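### 4.2 Equipment planning and unit costs

Costs were planned per working pair of grippers, as the sorting tasks need both hands.
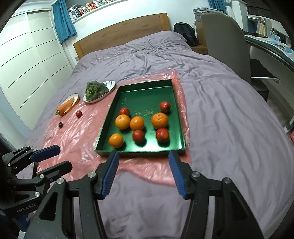 **Figure 3.** Two hand-held grippers with blue ribbed finger pads, at a tray of oranges and red fruits.

What should a site budget for first? Finger pads and spare fasteners, followed by the grippers themselves; a pair that is waiting for pads costs as much per day as a pair in use.

Quotations were obtained from Gralberg and Prurine. Both priced a batch of 12 pairs, with delivery in December. Gralberg included 200 replacement pads in the batch price, whereas Prurine listed pads as a separate line and asked for a minimum order of 303. The two offers were compared over the same planning period, with storage and return freight added to each.

Household tasks of the kind shown in Figure 3 call for no fixed bench, so the furniture line used in the Lévesque plan was set to zero. Trays, plates and sheeting were entered as consumables – fruit and vegetables likewise. Repair time was charged at the technician rate supplied by B. Robichaud. Training hours are treated separately in Section 4.3.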